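Review: Stakbridge two-arm bench kit, seen at the Henao open day

Posted 2019-10-28

Henao opened its workshop to the public on Saturday and I went mainly to see the Stakbridge kit. I've had the older Flellard single arm at home for two years and wanted to know if a second arm is worth the money. The kit sells for $3387 without a table.

Demonstrations ran all afternoon in slots of 24 minutes. That was enough time to watch a full session and ask questions, but too short to try the controls for yourself. Visitors could stand right up at the bench.

The part I liked best was the printed fingers. They have a slanted lattice, and Stakbridge gives you the print files with the kit, so a broken finger costs you filament and an evening. I held a spare one. It gives when you press the flat side and springs back when you let go. My Flellard fingers are solid and they slip on anything round.
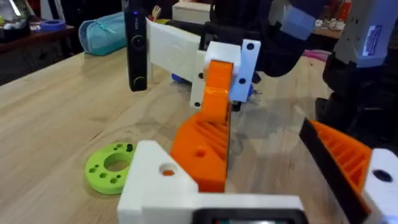
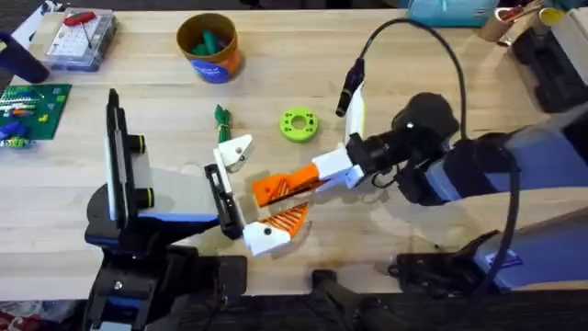

Orange lattice fingers on one arm, with the other arm's gripper close by.

Setup is the weak point. The manual allows 90 minutes and the staff told me to plan on a whole day for the first time. Each arm has to be lined up with the other before they can share a part, and you do it again if either base gets moved. The software walks you through it, but the text is small and the steps can't be skipped once you know them.

Noise was fine. I could talk over it at a normal level.

A reader who signs as Hustmont wrote in to disagree about the setup: mine took one morning, and I've only had to line the arms up again once, after I changed tables. The fingers wear faster than you'd think, though. Print extras before you start.

I'd still budget the full day. Extra fingers sound sensible, and I'd put $100 aside for filament and screws.

If you already own one arm and mostly pick things up and put them down, keep it. If you need to pass parts from one side to the other, the Stakbridge is the one I'd buy. Henao is taking orders now, for delivery in November.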